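Tasters wanted: do cup holders do anything at all?
Trestbridge, June, afternoons and early evenings

The makers of cup holders say a good deal about them. They say a hot drink is easier to carry in one, that a paper cup won't tip, that your fingers stay cool and your tea tastes better for being held properly. I have read the leaflets and I don't believe most of it. I would like to be shown I'm wrong by people with no stake in the answer, and I'm prepared to pay them a little for their time.

We need 37 people for a small study of drinking cups and the things people stand them in. It will be held at Lloyd House, on the Lultotley road, in the first-floor room with the long table. Each session lasts 35 minutes and you come once.

What you would do

You'll sit at a table and be given drinks in paper and plastic cups, sometimes in a holder and sometimes not. You pick them up, drink some, put them down, move them to another place and pass them to the person opposite. After each one you fill in a short sheet. There are four sheets. They ask whether the cup felt steady, whether you'd trust it near a keyboard, and what you would pay for the holder if you saw it in a shop. "Nothing" is a perfectly good reply to the last one and I expect to see it a lot.

The drinks are weak squash, apple juice and warm tea. If you want proper coffee, bring money for the machine downstairs, though I can't recommend it.

Who we want

Anyone over 30 who drinks from a disposable cup at least once a week. We'd be glad of people with stiff or shaky hands, who tend to be left out of this sort of thing and then sold the product anyway. Left-handers too, please.

Who we don't want

Anybody who sells kitchenware, has invented a cup, or has taken part in an Arnia tasting this year. Arnia supplies some of the holders. They don't see your sheets before we've finished with them, and they have agreed in writing that the results go out whatever they say. I would not have taken this on otherwise.

What you get

£15, paid on the day, and your bus fare if you keep the ticket. No vouchers, no prize draw, no tote bag.

How to sign up

Write to Sirkka Laitinen at Lloyd House with your name, a phone number and the times of day you can manage. Ieuan Morgan will ring you back to fix a session. Tell him about any allergies when he calls, and please don't wear strong scent. The room is up one flight of stairs and there is a lift, which was working when I last tried it.

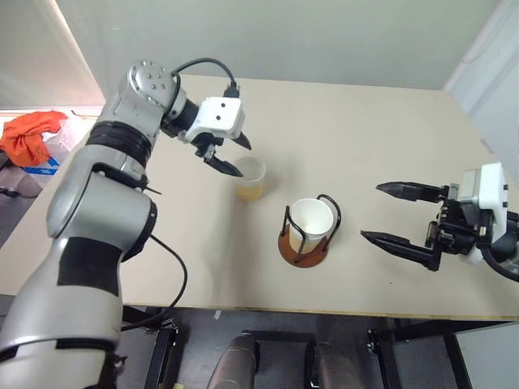
Plastic cup without a holder, paper cup in a wire one with a round brown base.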